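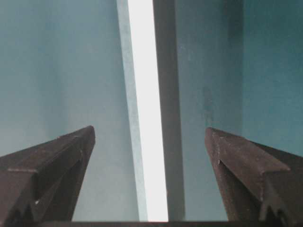
Work since the last report has gone mainly into the handling rules for the Flevstead cell, and the draft is now in daily use. The section on end effectors took the most time. It says that fingers must be open, and touching nothing, before the arm moves toward a gap between panels. It also covers surface care. Dark matte fingers show dust on their upper faces and along the ridges, and the small sawtooth serrations low on each finger are harder to check because they sit in shadow. The rules now ask for a hand lamp and a brush at the start of each shift.

**Done this period**

- Rules draft 2 issued to both shifts at Flevstead
- 1,237 logged cycles reviewed against the draft
- 19 departures from the rules found, most of them missed entries on the inspection sheet
- Stop-and-report wording agreed with Kioko, who supply the arm

**Not done**

The section on wrist camera checks is late. We had planned to finish it in May, but the Ziketus team asked for a separate rule on glare -- a bright opening behind the fingers can wash out the part of the view the operator needs most. We agreed with them and are rewriting it.

**Spending**

We are within budget. Almost two weeks of the training allowance is unspent and we ask to carry it over to the Vimby site, where operators have not yet seen the rules.

**Next**

Finish the camera section, run the first training day at Vimby, and move the inspection sheet from paper to the shared log. Draft 3 will be sent to you with the next report.

October 14, 2021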